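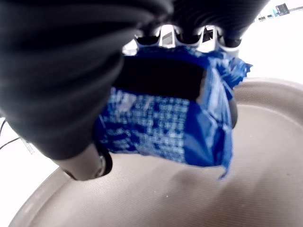 Were the Jolteck invoices for goods ever ordered? The purchase ledger shows no order from Rirkden after May.

Complaint log, 29 September 2021. 26 invoices checked against the ledger. 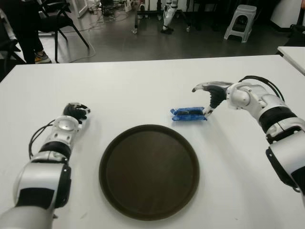
Upendo Mussa objects that two of them may be renewals and should be held apart. Noted; both set aside.
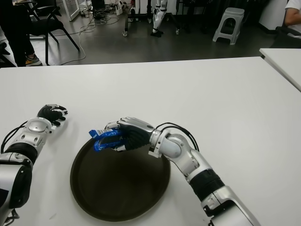

Pending
Letter to Trujillo on the directory listing, billed at $82. Draft with U. Holst. 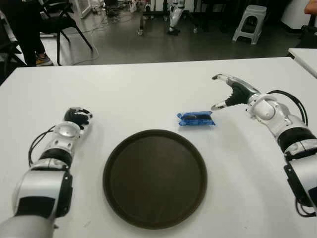 Fig. 4. Tray and blue package on the table.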